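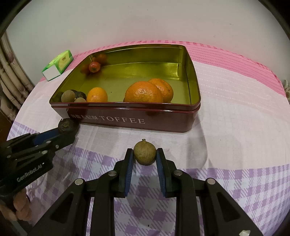
Unidad 4. Evaluación de un producto comercial: el kit de pinzas manuales GenRobot.AI

Docente responsable: Primo Marino
Prácticas: Hamdia Gashaw

El kit se ofrece a laboratorios docentes para registrar demostraciones de agarre. En esta unidad se valorará su idoneidad para manipular piezas pequeñas y redondeadas, como la fruta.

Criterios de evaluación: apertura útil de los dedos, adherencia de las almohadillas, fatiga del operador y calidad de la documentación.

Cada grupo completará 200 demostraciones y entregará un informe de cuatro páginas. Fecha límite: 20 de septiembre.

Lectura obligatoria: manual Flarkivham, p. 273.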